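Home | Shop | Fabrics | Care and repair | Delivery | Contact

Canov upholstery cloth, heavy weave

Canov is our strongest cloth for chairs, benches and window seats. It is woven for us at the small mill in Drukness, where we have bought since the first year of the shop. The weave is close and the hand is a little dry at first. After some weeks of use it becomes softer, and most customers tell us they like it better then.

The cloth is sold by the metre, from a roll which is 113 cm wide. Please note that this is narrower than many furnishing cloths. If you want to cover a sofa with a long back, you will need a join, and it is good to plan the place of the join before you order. Merike Sepp in our workroom can help with this if you send her a simple drawing with the measures.

What it is good for

We recommend Canov for dining chairs, footstools, cushions for a hall bench and headboards. It has been tested to 3000 rubs in our own workroom with a dry felt pad, and we saw no broken threads. This is our own test and it is not the same as the official one, so please do not compare the number with the numbers of other shops. For a public room, such as a café or a waiting room, take the Poulain cloth instead. It costs more, but it has a woven backing and keeps its shape on seats which are used all day.

Canov is not suitable for curtains. It is too stiff and it does not fall nicely.

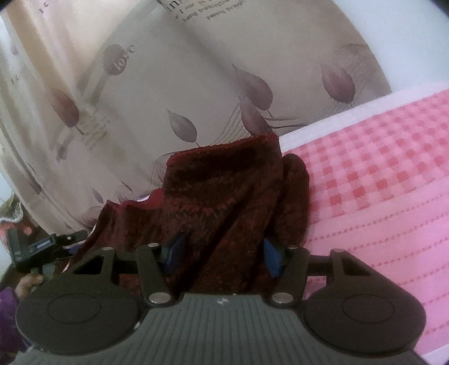
Cutting and sewing

Wash your hands and clear the table before you unroll the cloth, as the fibres pick up dust. Mark with chalk on the back side. Use a size 100 needle and a strong polyester thread, and make the stitch a little longer than you would for a shirt. The cut edge frays, so leave at least 20 mm for the seam and finish the edge with a zigzag on the same day.

When you fix the cloth on a seat, start in the middle of each side and work to the corners. Pull evenly and do not try to make it very tight at the first time. Aníbal Figueiredo, who covers chairs for us in Prerstead, puts in only a few staples first, looks at the line of the weave, and then does the rest.

Care

Vacuum with the soft brush. For a spot, use a white cotton cloth with cool water and press, do not rub. Loose covers can be washed by hand at 30 degrees if you have washed the cloth once before sewing. It will shrink by almost three per cent in this first wash, mostly in the length. Do not use a tumble dryer and do not iron on the right side.

Ordering

Article number: 603
Smallest order: half a metre
Samples: free, up to four pieces for each address

Cloth which is already cut for you cannot be returned, except when there is a fault in the weave. Each roll is dyed separately and the shade can differ a little, so please order the full length for one project at the same time. The mill is closed in November, and orders above ten metres may then need a longer time.

Related items

Poulain contract cloth
Cotton piping cord
Calico for under-covers
Upholstery thread, strong
Curved needles, set
Tailor's chalk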